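4.2 Grasp labeling from wrist video

The planner described in Section 3 needs two signals at every time step: the pose of the hand-held gripper and the opening between its fingers. We read both from the wrist video. Pose comes from visual tracking against the room, and finger opening comes from a small network trained on cropped views of the fingertips. Bed scenes were the hardest group for both signals, so we report them separately.

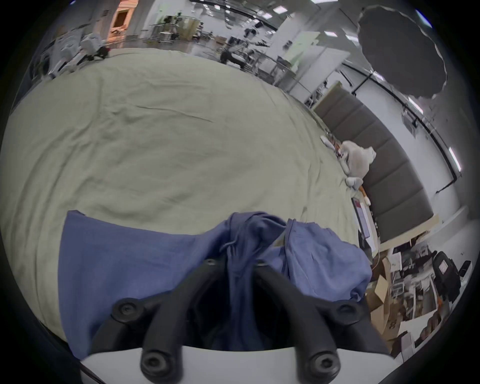
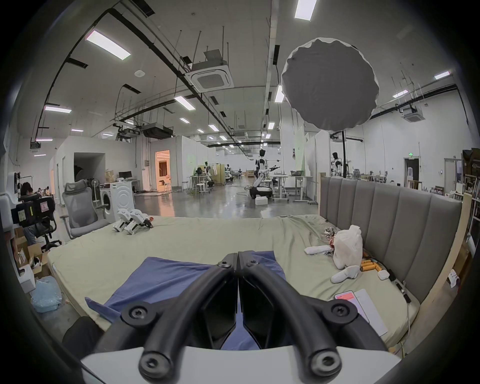
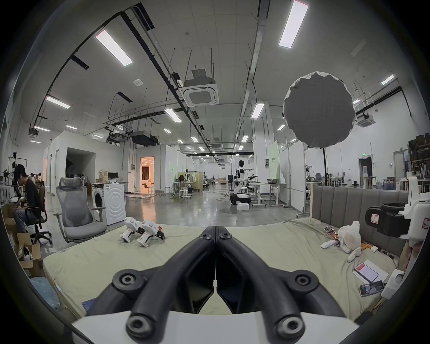
Figure 6. Wrist views from the bed group, each with the black two-finger gripper over a pale green sheet and the large overhead softbox at the upper right.

The tracker picks its keypoints from the whole view. A plain sheet gives it very little texture, and any cloth held in the fingers moves with the gripper and pulls the estimate along with it. In our first version this showed up as a slow drift during folding, worst when the operator held the cloth still and then moved sideways. We now mask the fingers and any region whose motion agrees with the fingers for more than half a second. The remaining keypoints fall mostly on walls, ceiling lights and furniture. People who walk through the background are dropped by the same outlier test that Rutherford and Wiegand used in the Costigan tracker.

Finger opening was harder to fix. With soft cloth the tips can look closed while there is still fabric between them - a case the planner treats as a failed grasp. We added a third class, "closed on cloth," and had Tamsin Mahuika relabel 3,313 clips by hand. Clips where she could not decide were left out of training.

The bed group contains 271 demonstrations, of which 96 were held out for testing. We split by session, so no session appears on both sides. The planner trained with the new labels made fewer early releases on the held-out set, mainly at the second fold. It did not improve on small rigid objects, and we did not expect it to, as the third class is almost never used there.

One problem remains. When the gripper turns quickly toward the ceiling, the light panels saturate and the tracker loses lock for several steps. We fill these gaps by interpolation and mark them, and the planner gives the marked steps a lower weight in the loss.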